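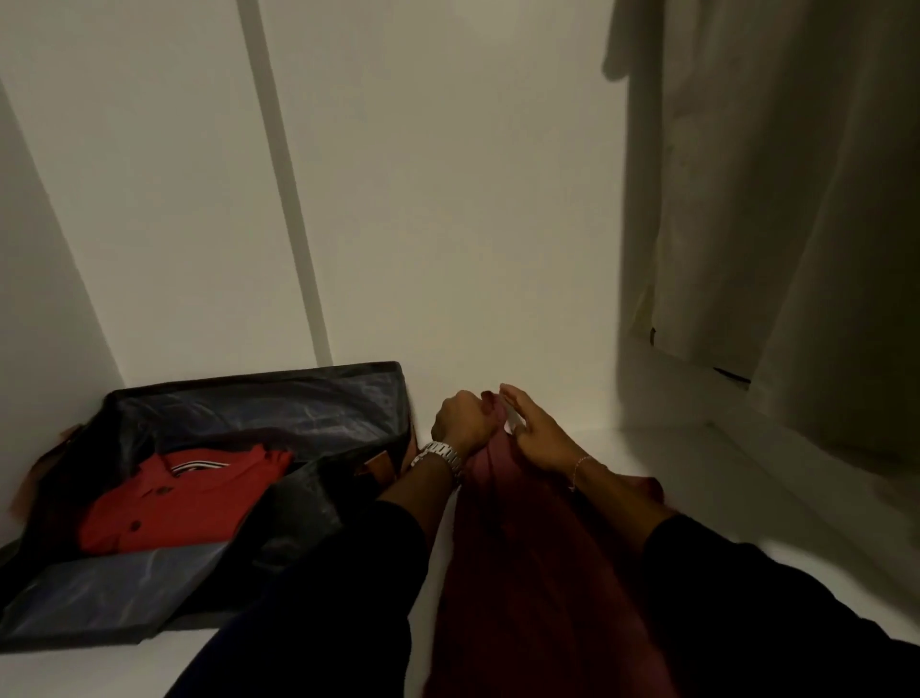 Household Automation, Unit 6: Deformable Objects and the Laundry Problem

8th April
By the Clilia course staff
Print this page | E-mail this page

Folding is the standard test of whether a machine can do a household chore, and the results so far are mixed. Most published systems work on a large flat table, with one item placed near the middle and good light from above. A home seldom offers that. On a closet shelf the fold has to be made in the depth available, and an open fabric bin with floppy sides takes up part of the same surface. The edge of the maroon garment is gathered between two hands set close together, and the rest of the cloth lies in loose creases toward the person. A planner must treat the bin as an obstacle that also deforms, and must keep the arms clear of whatever hangs nearby.

6.1 State estimation

A rigid part has six numbers for its pose. A shirt has no such short description. In practice we track a mesh of points on the cloth and accept that many of them are hidden. The Feng model used in lab has 358 points. It handles a single layer well and loses the lower layer after the second fold. Dark fabric makes this worse, as creases and shadows give similar readings in a depth image.

6.2 Grasping

Three failures account for most lost trials:

- the gripper picks up two layers instead of one
- the gripper closes on a crease and misses the hem
- the cloth slips while the second arm is moving

People correct all three by touch, usually without looking. A parallel-jaw gripper with no tactile pad has to lift, look and try again.

6.3 Results from the Clonville trials

The Clonville set contains 3,000 attempts, of which 2,000 were on a table and 1,000 on a shelf. Towels did best in both settings. Long sleeves did worst. On the shelf, the most common stop was a planned collision between the wrist and the back wall. Do not compare the two groups directly; the shelf runs used a shorter arm.

6.4 Where this leaves the chore

Flat items on an open table are workable now, if slow. Mixed garments put away in a furnished closet are still a research problem. Sorting, turning sleeves right side out and choosing a bin are separate tasks and are covered in the June block.

Before lab: install Editz and load the shelf recordings. Mark the first frame in each where both grippers hold the same edge. Bring the marked file with you.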